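Chapter 7
Doors, Openings, and the Movement of Air

In this chapter
How a closed door changes the air in a room
Undercuts, transfer grilles, and jump ducts
Reading a door schedule
The Stomotstead survey

Key terms: undercut, transfer air, return path, stile, rail, leaf, reveal

7.1 Why a door matters to a heating system

A forced-air system pushes air into a room through a supply register. The same amount of air has to leave. When the bedroom door is open, it leaves through the doorway, crosses the hall, and reaches the central return. When the door is shut, the air has to find another way out. If the gap under the door is small, pressure builds up in the room and less warm air comes in. The hall, meanwhile, drops to a lower pressure and begins to draw air from wherever it can, including the attic hatch and the flue of a water heater.

Occupants seldom describe this as a pressure problem. They say the back bedroom is cold at night, or that a door swings shut by itself when the blower starts. Both complaints should lead you to check the return path before you touch the furnace.

7.2 The Stomotstead houses

The worked problems in this chapter use a group of 40 houses at Stomotstead, built by Ginness to a single floor plan known as the Alva. Each house has one return in the hall and none in the bedrooms. The drawings called for an undercut at every bedroom door. Carpet was added to the plan after the doors had been ordered, and the undercut was never changed to suit. A survey in January covered 121 bedroom doors. You will find the readings in Table 7.2, and you will need them for Problems 4 through 9.

The Alva is listed in the builder's catalog as plan 1379. Do not confuse it with the Stullix, plan 3978, which has a similar layout but a ducted return in each bedroom. The Stullix appears again in Chapter 9.

7.3 Parts of a door

Before measuring anything, learn the names. The moving part is the leaf. Its upright side members are stiles, and the members that run across are rails. Panels fill the spaces between them. The leaf closes against a stop, which is fixed to the jamb -- the upright side of the frame. The gap at the bottom, between leaf and finished floor, is the undercut.

Figures 7.1 and 7.2. Computer-rendered interior views. A paneled wooden door stands partly open in Figure 7.2. 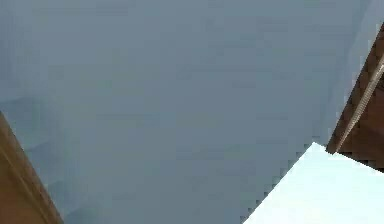
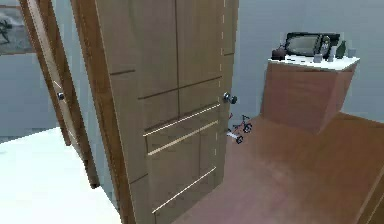
Measure the undercut with the door closed, at both ends and in the middle, and record the smallest reading. On carpet, measure to the top of the pile without pressing it down. Multiply the gap by the width of the leaf to get the free area, and keep all your figures in inches until the last step.

An undercut by itself is often too small for a large bedroom. Section 7.4 takes up the other choices -- grilles set in the wall or the door, and short ducts that pass over the ceiling -- and shows how to size each one from the supply airflow.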